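Cash payments in small shops – is the new minimum for cards fair?

Forum: Money and Everyday Banking

raquel_coelho
26 Oct 2025
Good evening to all. I have a small shop for curtains and sewing, and I take cards with a Zidora terminal. Until August I paid one monthly fee and a small percentage. Now they have changed the contract, and there is also a fixed charge on every payment, however small. For a customer who buys one zip or a bit of ribbon, the charge eats most of my profit.

I am thinking to put a minimum for cards, or to move to Clultano, where there is no fixed charge but the percentage is higher. Has anyone here made this change? I would like to hear real experience, please, I have already read the advertising.

orellana_m
We did it two years ago with our bakery. For us it was good, because nearly all our sales are small. But look at your average sale before you sign. If people spend a lot each time, the higher percentage will cost you more than the fixed charge did.

jbaptista
I do not agree with a minimum for cards at all. I never carry cash now. If I see the little paper on the till, I leave the things on the counter and go out. You will lose more than the charge.

tin_of_coins
@jbaptista You can go out, but my mother cannot go to another shop so easily, and she pays only in cash. Somebody must keep the cash working for people like her. I am happy when a shop gives a reason to use it.

jbaptista
I did not say to stop taking cash. I said do not punish the card. These are two different questions.

raquel_coelho
Thank you both. I looked at my books for August, as orellana_m told me. I had 173 card payments, and 127 of them were small ones. So the fixed charge touches most of my sales, but the money comes mainly from the curtain orders. One order can be 300 and then the percentage matters a lot. This is why I cannot decide.
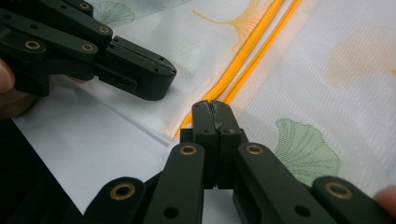

Ginkgo leaf print on sheer white, with the orange strips.

I forgot to say that I also pay to bring cash to the bank. My branch takes deposits free up to 1,000 each month, and after this there is a fee. So cash is not free for me either – many customers do not know it.

orellana_m
With these numbers I would ask Zidora for another plan first. They have one without the fixed charge, but they do not show it on the website. I had to telephone twice. Say that you have an offer from Clultano in your hand.

eris77
Careful with the notice period! My contract with Zidora said three months, and I had to pay the terminal rental until the end. Read the last page.

tin_of_coins
Another idea: for the big orders, ask for a bank transfer. Curtains are ordered in advance, no? Then you keep the terminal only for the small sales, and Clultano could be too expensive or not, you calculate again.

jbaptista
The transfer is a good idea, this I accept. But please show the bank details on a printed order, never only in an email. My cousin paid a false invoice this way and the bank did not return everything.

raquel_coelho
I did not think of transfers. Half of my curtain customers pay a deposit anyway, so it would not be strange for them. I will telephone Zidora first and look for the last page of the contract, which I hope is in the blue folder. No minimum for cards for now, Jaime, you can keep your things on the counter.

jbaptista
Then I come to buy a zip. With card.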